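The Dritthorpe travel checkers set, after one winter of steady use

I bought this set in March because my old one had finally given up. That one dated from 1993, when my aunt won it at a church raffle in Flasdale, and by the end it was two bottle caps short and held together with packing tape. So I wanted something plain, light, easy to store, and not so precious that I'd yell if somebody put a mug on it. The Dritthorpe set ran me 70 dollars with shipping. More than I meant to spend! But I'd already talked myself into it.

First impressions

The board is lighter than I expected and it lies flat, which my old folding one never did (there was always that ridge down the middle that pieces leaned against). The discs are small. If you grew up with those big chunky ribbed checkers you'll notice right away, and my thumbs took a couple of evenings to get used to them. They slide nicely though, and they don't make that awful clatter when you dump them out.

The colors are what sold me. I've played on so many red and black boards where the red pieces vanish into the red squares, and with this one I can tell what's going on from across the table, even after dinner with only the lamp on.

On our long table I like to turn the board at an angle so two people sitting at a corner can both reach. The red-orange discs show up well even on yellow-orange wood, and so does the blue. 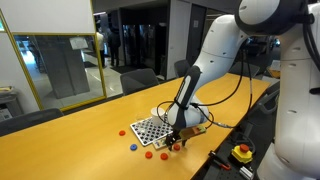 How it plays

Really well, with one gripe. The squares are a touch tight, so when you crown a piece and stack it, a careless sleeve will take the top one off. My friend Evangelia Kourkoulas plays fast and talks with her hands, and we've had to rebuild the position from memory more than once. She claims she was winning every time. I have my doubts.

The dark purple next to the black takes some getting used to as well. It's pretty, but my dad kept asking which was which until he put his other glasses on. If you have anyone at your table with tired eyes, look at one in person first if you can.

Cleaning and storage

A damp cloth does it. I've wiped off coffee, jam and something sticky I never identified, and there's no staining so far. The drawstring bag for the discs is flimsy and the cord came out in the first week, so mine live in an old tea tin now.

Compared with the others

I also tried the Sketach set, which costs 100 and comes in a handsome box, but the board slid all over our table and I sent it back. The Chatzigeorgiou one my neighbor has is lovely to hold and much too heavy for a suitcase.

My score is 85 out of 100. Fix the bag and make the squares a hair bigger and I'd go higher. I'm already thinking of getting a second one for the cabin.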